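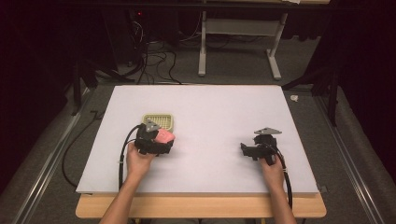
A basket with slots in the sides lets all the crumbs and lint through, according to a reader who wrote in after my last post, and she would line it with a dish towel first. I tried that for a week. The towel ended up in the wash more often than the things in the basket did, so I took it out again.

My system for small soft stuff is still pretty basic. One basket, 19 items at most, and anything over that goes to the hall closet or gets donated. I counted 48 in November before I started, which was too many for a basket that size.

The other half of it is keeping a clear surface to sort on. 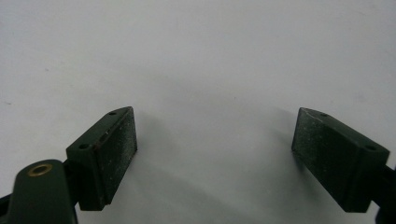 I wipe mine down before I start and again when I'm done, with plain water and a little dish soap. Plestura sells a spray for white surfaces, but I haven't bought it. Next month I'm doing the drawer under the phone charger.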